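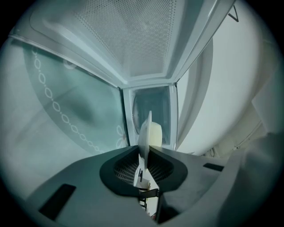

Print this page | E-mail this page

Review: Gimix Crowd Reporting Kit for Community Newsrooms

The Gimix kit is intended for small news organizations that cover marches, rallies and other public gatherings with limited staff. It combines a shared assignment board, a photo intake form and a caption editor, and is supplied by Rarnance under an annual license. The Rakena Press Office tested the kit over one season of public events, the largest of which was a march through the center of Bostadari in April that drew more than 2000 people.

Setup was completed by one editor in a single afternoon. Each reporter receives a login and a short code, which is attached automatically to every photograph and note submitted from the field. During the Bostadari march the desk received 517 photographs from its reporters and from members of the public. The intake form sorted these by time of arrival and held back any item that lacked a name and a means of contact. Editors found this setting strict at first, but it was left on for the whole test.

The caption editor is the strongest part of the kit. It requires a separate entry for who is shown, who made the identification and how it was confirmed. When a relative of an elected official or another well-known person is thought to be in a crowd, the caption cannot be released until a second editor has signed off. The wording of the prompts is plain, and new staff needed little instruction.

"We had a written policy on naming people in crowds for years, and it was applied unevenly," said Noeline Hoani, who directed the test for the Press Office. "With the form in front of them, editors followed it on a busy Saturday as well as on a quiet one."

Other parts of the kit are less satisfactory. The assignment board does not refresh on its own, and two reporters were sent to the same street corner on 3 occasions. Search is limited to exact spelling - a serious drawback where names are often entered in haste. The export tool stops at 300 items, so the full set from the march had to be saved in parts and joined by hand. Rarnance supplied a written guide to this procedure on request, although it is missing from the printed manual.

Support was courteous, and most questions received a reply by the next working day. Weekend support is sold separately. Offices that cover events mainly on weekends should include it when comparing prices.

The Press Office recommends the kit for newsrooms with at least two editors on duty during an event. A desk with a single editor will be unable to use the sign-off step as designed and may prefer to wait for the revised edition. The Press Office has renewed its own license for one year.

Contact the Rakena Press Office | Copyright Rakena Press Office. All rights reserved. | Back to top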